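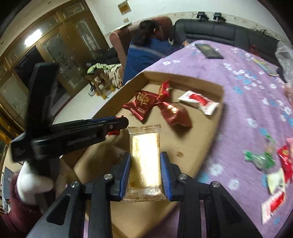
Confiseries et petits gâteaux emballés : tri, manipulation et conservation

Fiche pratique du service Vie domestique de la résidence Osby
Mise à jour du 25 juillet 2019

La présente fiche s'adresse aux résidents qui conservent dans leur logement des assortiments de gâteaux et de bonbons sous emballage individuel. Les demandes adressées au service sont particulièrement nombreuses en février, après les fêtes du Nouvel An lunaire, lorsque les boîtes offertes n'ont pas été entièrement consommées.

Préparer le plan de tri

Le contenu d'un assortiment se trie à plat. Un couvercle de boîte en carton, peu profond et à bords relevés, convient parfaitement : les bonbons ronds n'en roulent pas et les miettes y restent. Il peut être posé sur une table ou, à défaut, sur un lit, à condition que la surface soit plane et le couvre-lit tendu. Les couvercles tachés de graisse ou ayant contenu des produits d'entretien doivent être écartés.

Il est recommandé de ne sortir que quelques pièces à la fois. Une boîte renversée d'un seul geste donne presque toujours des gâteaux fendus.

Saisir les pièces fragiles

Les gâteaux rectangulaires à pâte friable se prennent par les deux côtés, à mi-hauteur, avec une pression légère et égale. On évitera de les soulever par la soudure dentelée de l'extrémité : le film peut se déchirer à cet endroit et la pièce devra alors être consommée sans délai. Les personnes qui utilisent une pince préféreront un modèle dont les mors sont garnis d'une matière souple. Des gants propres, de couleur claire, permettent de repérer aussitôt une trace de sucre ou de gras.

Les bonbons en papillote supportent mieux la manipulation. On vérifiera toutefois que les deux torsades sont bien serrées.

Répartir par nature

Les produits secs et les produits moelleux ne doivent pas partager la même boîte, les premiers ramollissant au contact de l'humidité des seconds. Le service conseille la répartition suivante :

Gâteaux et pâtisseries sous film : boîte rigide, sur une seule couche, une feuille de papier sulfurisé au fond.
Bonbons durs en papillote : bocal à couvercle vissé.
Sachets carrés et plats : rangés debout, comme des fiches, face imprimée vers l'avant.
Pièces dont l'emballage est percé ou décollé : à consommer le jour même ou à jeter.

Lorsque la date limite figure uniquement sur le carton extérieur, elle doit être recopiée sur une étiquette avant que celui-ci ne soit jeté. Il en va de même de la liste des ingrédients et des allergènes. Si l'étiquetage est rédigé dans une langue que le résident ne lit pas, il convient de s'en faire traduire la teneur avant de proposer les produits à des invités.

Conserver

Les boîtes Plodholm de 5 litres, disponibles en prêt à l'accueil, sont adaptées aux assortiments courants. Elles se rangent à l'abri de la lumière et loin du radiateur. Une boîte ouverte fait l'objet d'un contrôle tous les 14 jours : odeur, aspect du film, présence éventuelle d'insectes. Au moindre doute, l'ensemble de la boîte est vidé et lavé à l'eau chaude savonneuse, puis séché complètement avant tout nouvel usage.

Nettoyer après le tri

Les miettes sont ramenées dans un angle du couvercle à l'aide d'un pinceau sec, puis versées dans la poubelle. Ne pas secouer le carton au-dessus de la literie. Si des miettes sont tombées sur un couvre-lit, les aspirer avec l'embout textile ; une brosse humide les ferait adhérer aux fibres. Les traces de sucre fondu se traitent à l'eau tiède, en tamponnant du bord vers le centre.

Les emballages en papier et en carton propres sont à déposer dans le bac jaune du local Hayes. Les films plastiques souillés vont aux ordures ménagères.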